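Remaindered, with thanks

2022-11-02
Filed under: books, grumbling

The letter said my book had reached "the end of its natural commercial life", which made it sound like a hamster. It was signed by a department. I have read it several times now and I still couldn't tell you whether I am supposed to be sad or grateful.

For those who came in late, or who only read this blog for the soup recipes: eleven years ago I wrote a short history of English canal tolls. Mudgway published it, back when Mudgway was two rooms over a dentist's and you could ring up and speak to the person who had typeset your index. They printed 600 in paperback, which everyone agreed was brave. It was reviewed in two canal newsletters and one newsletter about something else. It sold, in its fashion. People's uncles bought it.

Then in July Mudgway was bought by Trendcombe, who do cookery, puzzle books and those enormous diaries with a ribbon. The announcement said my book was now part of "an exciting family". I have been to enough Christmases to be wary of that phrase.
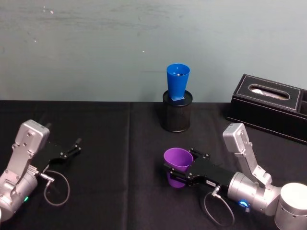
What the announcement didn't mention was that Trendcombe would be going through the warehouse with a torch. They found 226 copies of me. I had always pictured the unsold stock as a modest heap, something you could get in the back of a car if you folded the seats down, and I was wrong by quite a bit of car.

The contract, which I had to fetch from under the spare bed, says that if the publisher decides to sell off stock below cost they must first offer it to the author. So they did. The price was very fair. Delivery, through Ravville, was less so, because Ravville will bring a pallet to your kerb but will not lift it over the kerb, and the extra charge for what they call "threshold placement" came to more than the royalties for the last three years put together. I looked at our hall. I looked at the stairs. I asked for 29 copies and felt like a man leaving a dog at a motorway services.

The ordering was done on Trimovow, the system all the authors have been moved on to. You log in, and it shows you a graph of your lifetime earnings. I would advise anyone with a history of canal tolls to scroll past the graph. Under it is a button marked "My Stock", and under that another marked "Release My Stock", and I pressed the second one thinking it meant release to me. It meant release to the pulping people. There was a very anxious twenty minutes on the telephone. A nice woman in Trendcombe's author care team got them back, and told me I was the fourth that morning.

I wrote a bit about this last week, in the post with the leek thing, and asked whether anyone else had been through it.
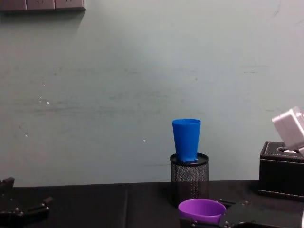

Fiona Menzies: Take more than you think you'll want. I was offered my last 500 when my publisher was sold and I took one box, because I was cross and thought it was beneath me. The box was gone inside a year, mostly to people I gave talks to, and now I have to buy my own book second-hand from a man who writes "slightly foxed" about everything. Also, ask for the rights back at the same time. They are much more obliging while they are still trying to get rid of you.

I read that and went straight back to Trimovow (keeping well clear of the release button) to change my order to 60. It won't let you change an order. It will let you place a second one, with a second delivery charge. So I did that, and I would like it noted at home that this was on advice.

The point about rights is the useful one. I had assumed that once a book was out of print the rights trotted home by themselves, like pigeons. They don't, or mine don't. You have to write and ask, and then they have six months to decide whether they would like to reprint, and if they don't answer you write again and mention that you wrote before. Under the old arrangement this would have been a phone call and a chat about the dentist. Now there is a form. One of the questions is "Please describe your plans for this property", and I sat for a while trying to think of a plan for canal tolls.

I put "a revised edition". I suppose I'd better revise it. There is a mistake in chapter four about a lock-keeper's wages that a reader in Stoke has been writing to me about, very courteously, for most of a decade, and I would like him to see it put right. The maps could do with being larger too. In the first printing you needed good light and someone else's glasses.

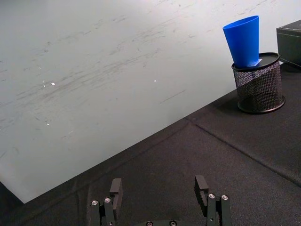
Black cloth on the table, and the wall in need of a wipe.

Anyway, the first lot should be with us by the end of the month. If you'd like a copy, they are yours for the price of the postage, signed or unsigned – I gather unsigned is rarer. Email is best. Please don't try to order through Trendcombe, as the page for it now takes you to a diary.

Back to soup next time. I have had three questions about the barley and I will get to them all, though the short answer is that you have to rinse it.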